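Workshop notebook, Vilora bench
2020-06-29 — softening printed cotton, second round

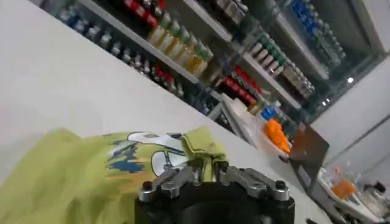 Reading time: 2 min

Picking up from the April notes. The question is still why printed cotton comes out of our rinse stiffer than plain cotton from the same bolt, and whether the softener dose has anything to do with it.

Four pieces this time, all cut before washing. Two plain, two with a cartoon print. Lime green is the printed lot I care most about, as that was the one the shop complained about. Edges overlocked on the Strobel with the old thread. I would have liked the new thread but the cone was used up on the aprons.

Wash: 200 g of fabric per load, 2000 ml of water, Nuvonia liquid at the lower mark on the cap. No softener in the first load, Ornuten softener in the second. Water from the tap by the door, left to stand overnight in the covered bucket. Should have taken the hardness before starting. Forgot, and the strips are in the other drawer now, so it will have to be done on the next batch and assumed the same.

Drying: flat on the rack, fan off. Plain pieces were ready well before the printed ones. The ink side holds damp along the edge of the motif and I turned both printed pieces once. Did not turn the plain ones, so that is a difference between them and I should have kept it the same.

Hand feel, my own scale, 1 stiff to 5 soft:
Plain, no softener — 3
Plain, Ornuten — 4
Printed, no softener — 2
Printed, Ornuten — 3

So the softener moves both by one step and the gap stays where it was. I had expected it to close a bit. That points to the ink layer itself, or to the size left in the cloth under the ink where the water can't get at it as well. The unprinted part of the printed cloth feels much like the plain piece, which fits with either.

Drape test over the edge of the ruler gave nothing useful. The printed pieces bend sharply at the border of the motif and hang straight below it, so the reading depends on where you put the cloth. Need a strip cut entirely from the unprinted end and another cut entirely from inside the print. Will mark these in pencil on the back before cutting, the chalk washed off last time and I had to guess which was which.

Colour: no bleeding on to the white tester in either load. Rubbed the print dry and then damp with the same tester. Nothing dry. Damp left a faint mark from the no softener piece, could be loose lint. Repeat.

Smell — the Ornuten one is strong for the first hour and then goes. Would not use it on the children's towels without asking the shop.

To do:
Hardness strip on the next bucket
Order thread for the Strobel
Soak one printed piece overnight with no detergent, to see if there is any size left to come out
Turn all pieces or none
Ask Vilora stores whether the lime green was cured at the same setting as the blue lot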